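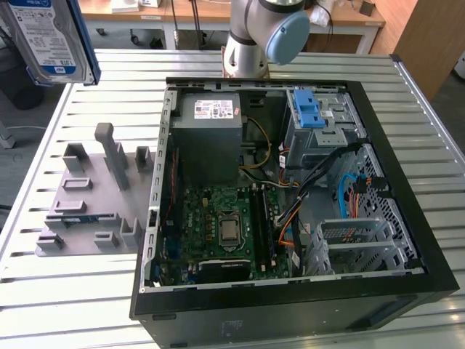

The disassembly bench at Mutcombe, with the tower on its side and the fixture plate to its left.

Skavley Teardown Set: Frequently Asked Questions

What are you collecting?
Examples of an arm taking desktop computers apart and putting the pieces somewhere sensible. A person steers, the arm follows, and we record both. The learning system gets the recordings and, we hope, the idea.

How many examples are there?
1226 so far. Of those, 902 passed review and 638 involve memory sticks, a part small enough to humble anyone.

Do you keep the failed attempts?
Yes, labeled as failures. A dropped stick that gets picked up again is worth more to us than a flawless run – please stop deleting yours.

Why does the tower lie on its side?
Gravity already has enough votes in this project.

How long is a session?
40 minutes, then swap operators. Everyone believes they are still sharp at 50. We have the recordings.

Can I rearrange the fixture plate?
Ask first. If you move a holder, start a new batch and write down where it went. "Over a bit" is not a position.

Can I send you my old computer?
Tolenholm takes donations until the end of April. Remove your data beforehand. The arm won't read it, but we'd feel awkward.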